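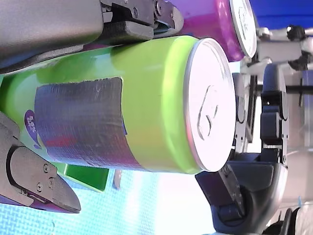
Preparing Beverage Cans for a Tabletop Sorting Station

Jamus Learning Center, Jodthorpe
Revised 13 March 2026

These instructions cover the setup of a can sorting station for use at a work table or on the floor. They replace the sheet issued in September. The station requires 2 square meters of clear surface and takes 17 minutes to prepare.

Materials

Tall, slim beverage cans in clearly different colors, such as green and dark purple
One shallow rectangular tray with low walls
A mat or textured table covering
Gray duct tape
A soft cloth

Preparing the cans

Inspect each can before use. Cans with a sharp dent, a lifted pull tab or a damaged rim must be set aside. Wipe the remaining cans with the cloth and allow them to dry fully.

Where a label has begun to tear, wrap one wide band of duct tape around the middle of the can and press it down from the center toward the edges. Light wrinkles in the tape are acceptable. The color at the top of the can should remain uncovered so that it can still be matched. Tape may also be used to improve grip on a smooth can.

Preparing the surface

A smooth tabletop is not suitable, as cans placed on their sides will roll. Use a surface with a fine raised texture. Scuff marks do not affect the activity, but small scraps should be cleared away before the tray is put down.

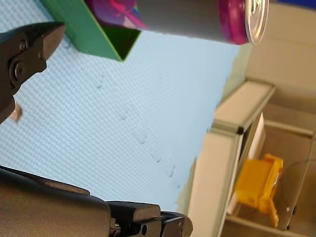 Cans may be stored on their sides between sessions, provided they are kept away from the edge of the table. Full cans should be stored in the Manolakis cabinet, on the lowest shelf.

Setting out the station

1. Lay the mat flat. If foam puzzle tiles are used, press the joining edges together along the full length of the seam.

2. Place the tray near the center of the mat with its open side up. One can should stand upright in the tray and another on the mat beside it, with the lids facing up.

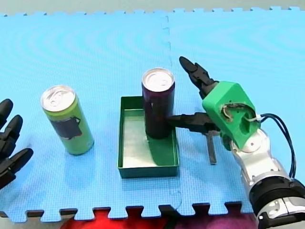

3. Confirm that each can stands without rocking. Replace any can with an uneven base.

4. State the rule for the session. For a first session, one color goes in the tray and all others remain on the mat.

5. At the end of the session, empty the tray, wipe the mat and return the cans to storage.

Replacement trays may be requested from the Fumon supply room, item 176. Requests should state the room in which the station is kept.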